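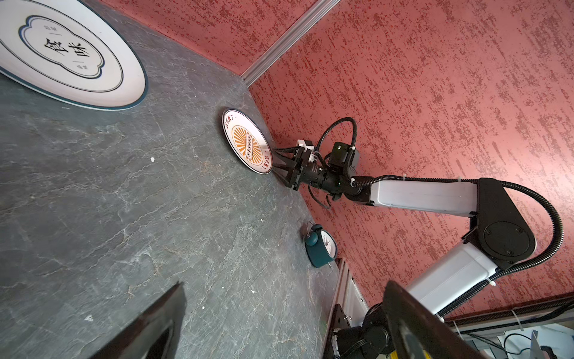

Frequently Asked Questions: Contributing Demonstrations to the Dornley Manipulation Collection

These answers are intended for operators, partner sites and departments that supply or use recorded demonstrations. Questions not covered here may be sent to the collection coordinator, Manee Thongsuk.

What is a demonstration?

A demonstration is one complete recording of a task performed by an operator who controls the arms by hand. It begins with both arms in the rest position and ends when they return to it. The recording contains the video from every camera, the joint positions and the state of each gripper.

How many demonstrations are needed for a task?

The target for a standard task is 300. Tasks that involve thin or rounded items, such as plates and bowls, may be assigned a higher target after the first review. The plate-handling task currently holds 306 accepted demonstrations. The collection as a whole holds 1,597 and will close to new tasks when it reaches 2,000.

Who may act as an operator?

Any staff member or registered student who has completed the half-day training at the Weldale site. Operators trained elsewhere must record a short supervised session before their work is accepted.

May we use our own household items?

Yes. Variety is encouraged. Items of different sizes should share the table, and objects that play no part in the task may be left within view. An alarm clock lying on its side near a plate is acceptable, provided the gripper can still reach the plate. Printed dishes are welcome, including those with lettering in any language.

Does the table or wall need to be plain?

No. Patterned surfaces are permitted, and marbled tabletops and speckled walls are already in use. A model trained only against plain backgrounds tends to do poorly when it is moved to a new room. Please do not change the background partway through a set.

How should a plate be gripped?

Close the fingers slowly on the rim or lower edge and pause before lifting. A plate standing on its edge may be approached from the side. If the plate turns during the approach, the operator should correct the grip and continue.

Should failed attempts be deleted?

No. Mark the recording as "incomplete" and submit it with the others. A missed grasp followed by a successful one is kept as a normal demonstration - these recordings are among the most useful we receive. Recordings are removed only when a camera stops, a cable catches on an arm or a person reaches into the work area.

Why is the wrist camera required?

The overhead view often loses sight of the contact between finger and object. The wrist view keeps it. Before each session, check that the camera is firmly mounted and that its cable has enough slack for the elbow to bend fully.

How are submissions reviewed?

Each set is checked by two reviewers using the Castano labeling tool. Results are normally returned within ten working days. Sets received in March may take longer while the Ingvarsson archive is being transferred.

Can a contributor withdraw recordings?

Yes, until the set has been included in a training release. Requests must be made in writing and must list the session numbers concerned.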